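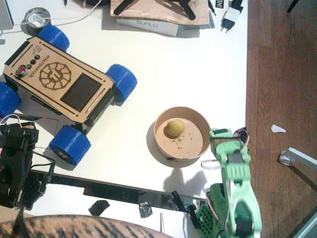

What we built on top of, and why it's a desk rover

We cared about the desk most of all. Ravindran Pinto and I share a long white table in the project room, and by November it was a mess of cups, cables, snack bowls and half-finished prints. Our module asked for a "small thing that lives among other things," so we decided to make a little wooden rover that could live on that table and carry stuff between us (pens, screws, the occasional piece of fruit!).

The body is a laser-cut box in light wood, with dark burnt edges and black side panels. I love the edges. Minttu Turunen wanted us to sand them clean and we fought about it for most of an afternoon, and the burnt look won. The top panel has the screen, a red push button near one end and a row of three black buttons beside it. The gear logo is engraved straight into the wood, and I had to redo that panel 2 times before the small lettering came out sharp enough to read.

Wheels were the fun part. The blue stuff on them is textured and chunky, and it makes the rover look like a toy truck, which I am completely fine with. Our first set was bare and slid all over the tabletop, so we wrapped the next ones. Grip got a lot better, and so did the noise (the old ones rattled so loudly that people at the next table complained).

Testing

We called the test course Millavmont because it sounded like a ski resort. It was just our table, with whatever happened to be on it. A cardboard snack bowl became the standard obstacle. It's round, it's light, and if the rover bumps it you can see right away how far it moved. We set the lowest drive speed to 300 and the highest to 2000 in our own made-up units, and ended up liking 1583 best. Faster than that and it shoved the bowl along like a snowplow.

Valtteri Rautiainen kept a log of every run in a paper notebook, and the crumbs in that notebook are also from the snack bowl.

What I'd change

The slots along the edges of the top panel look nice but they collect dust and crumbs like crazy. I'd make them shorter. I'd also move the red button farther in, as I kept hitting it with my sleeve when I reached across. And we never got around to a proper cargo tray, so for the final demo Nhyira Osei taped a bottle cap on top and we delivered screws in that, one at a time. Onyekachi Balogun graded us kindly on it.

The cut files are in the shared folder under Clakura, which is what we named the rover. Use the second version, the first one has the button holes too small.

Last updated: November

This site uses cookies to remember your settings. Accept / Manage preferences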